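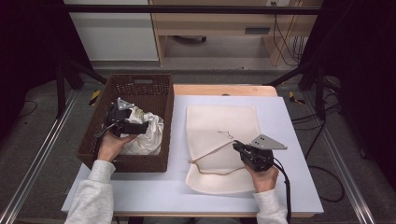 basket, white cloth, drawstring bag. Wednesday night laundry thoughts, a thread

ok so I have been putting this off since June. the linen situation. napkins, dish towels, the thin white cloths I use for bread. all of it living in one drawer that no longer shuts

new plan: everything white goes in the brown woven basket first. then it gets sorted out of there into cream drawstring bags. one kind of cloth per bag. hang the bags on the back of the pantry door. done

I got the idea from Leonilde Ramalho who used to rent the flat upstairs from me in Merkham and had like a whole wall of these bags. rice bag, onion bag, sock bag. I thought it was a bit much at the time. I owe her an apology

bags are from Juntunen, the little shop by the bus station. bought a pack of 30. yes 30. the small pack was almost the same price, dont start

things I have learned so far, in no order

lay the bag flat before you put anything in it. opening away from you, cord pulled loose and out of the way. if you try to hold it open with one hand and stuff with the other you will be there all night

the cord WILL get itself in a knot. pull it from both sides at the same time, little bit each, so the fabric bunches evenly. I yanked one side on the first bag and lost the other end inside the channel

safety pin. clip it on the lost end and work it back through. took me most of a podcast

also tie the two ends together after!! a fat knot. then it cant go anywhere. should of done this on all of them before I started, did it on four and got bored

folding. I know. I roll now. thirds the long way, then roll, and they stand up in the bag like little logs and you can pull one out without the rest coming with it

the bread cloths I dont roll, too thin, they just go slippery and come undone. those get folded in a square and go in flat

Teemu Seppälä asked if the basket needs a liner. mine doesnt have one. woven stuff can snag though so if you've got anything loose knit or with a fringe maybe put an old pillowcase in first. plain cotton has been fine for me

the slot handle is the reason I like this basket btw. I can hook two fingers in it and drag it down the shelf toward me. had one with rope handles before and they flopped into the basket every single time

Q I keep getting: do you wash the bags. yes. cold, inside out, cord knotted, hang dry. the first one went in hot and now it fits one (1) napkin

Orvokki Halonen says she irons hers. Orvokki we are different people

labels, still undecided. tried a paper tag on the cord, it ripped by morning. tried a laundry pen and it bled a little into the weave, so now there is a bag that says NAPK and then a blob. thinking maybe a stitch of colored thread by the opening? red for kitchen, blue for table. somebody tell me if this works before I do all of them

update, 9:40 pm. nine bags full. drawer shuts for the first time in I want to say two years

found in the bottom of the drawer: a birthday candle, a key to nothing, one glove, a Curnden receipt so faded I can only read the total, 593. no idea what I bought. no idea what currency even

Hamidreza Akbari just replied that he keeps his dish towels in a heap on top of the fridge and has never had a problem finding one. ok fair

what I still have to do: tablecloths. they are too big for these bags, the cord wont close over even one of them. Juntunen has a larger size but they were out last time. might just hang them over the rod in the hall closet

and the basket itself needs somewhere to live between laundry days. right now its on the table and I keep moving it to eat

will post the pantry door once the hooks are up. I have the hooks. I do not have the drill, Paavo Rissanen has the drill. Paavo if you see this

ok going to bed, red thread people please weigh in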